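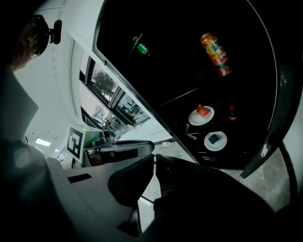 Report of a visit to Prarnthorpe House, Pekbridge

Date of visit: 1/10/24
Present: Usa Rojanasak, Chanida Petchrat, Thongchai Thongsuk

Prarnthorpe House offers supported lodgings to trainee nurses and care workers on placement in the Pekbridge area. The visit was arranged so that Drondstead could compare its own plans for staff accommodation with a house already in use. We were received by the house manager, Lamai Jitpraphai, and shown the ground floor, the laundry and two of the bedrooms.

The house has 80 rooms on 3 floors. Rent is 145 pounds a week and includes heating, water and bed linen. Lodgers sign for the length of their placement and may extend by a month at a time. Ms Jitpraphai told us that most requests to extend come from those whose next placement is nearby – the January intake in particular.

Night workers are housed together at the rear, away from the car park. Doors on that corridor have been fitted with soft closers, and cleaning does not begin there until the afternoon. We thought this arrangement worth copying.
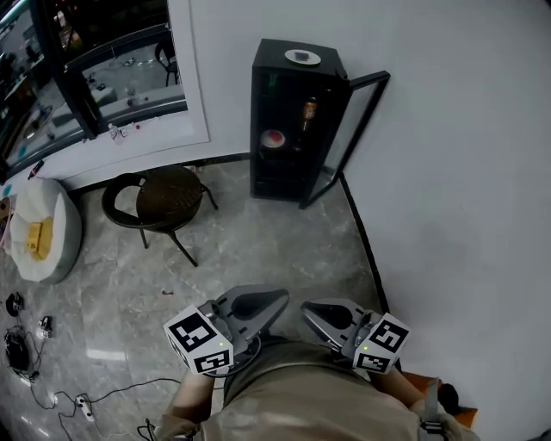 Shared areas

The floors downstairs are tiled throughout and are washed daily. Food may be kept in the shared areas if it is labelled with a room number. Drinks need not be labelled, and this has led to some complaints.
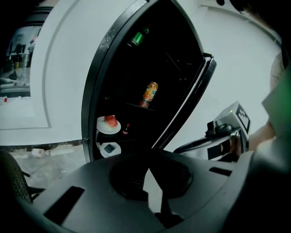

Cabinet, door open

Matters to follow up

Mrs Petchrat will ask for a copy of the lodging agreement. Mr Thongsuk will obtain prices for the door closers. Jaruwan Meesuk, who was unable to attend, has asked for details of the bus service after ten at night, and these will be sent to her separately.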